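Kristiansen Opens Towel Take-Back Program to Small Hotels

Linen rental company Kristiansen will begin accepting worn towels from hotels and guesthouses with fewer than 40 rooms in April. Until now, the take-back program was open only to its larger contract customers.

Properties can sign up for a pickup every 6 weeks. The minimum load is 15 kilograms, and towels of any color or brand are accepted. They should be clean and bagged separately from sheets.

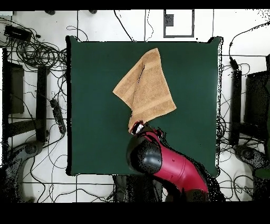
Towels that can still be used will go to animal shelters through the charity Stititz. The rest will be cut into wiping cloths at the company's Cetia plant.

"Smaller places kept asking us what to do with old stock," said Stijn Leemans, head of customer service at Kristiansen. "Most of them don't have room to store it for long."
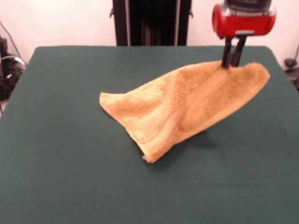 A total of 209 properties in the company's delivery area meet the new size limit. Pickups will be made on existing delivery routes, and rental customers will pay no extra fee. Other properties will be charged by weight.

Ho-yin Lui, who manages the routes, will handle sign-ups. Forms are available from Kristiansen drivers and at the Cetia front desk.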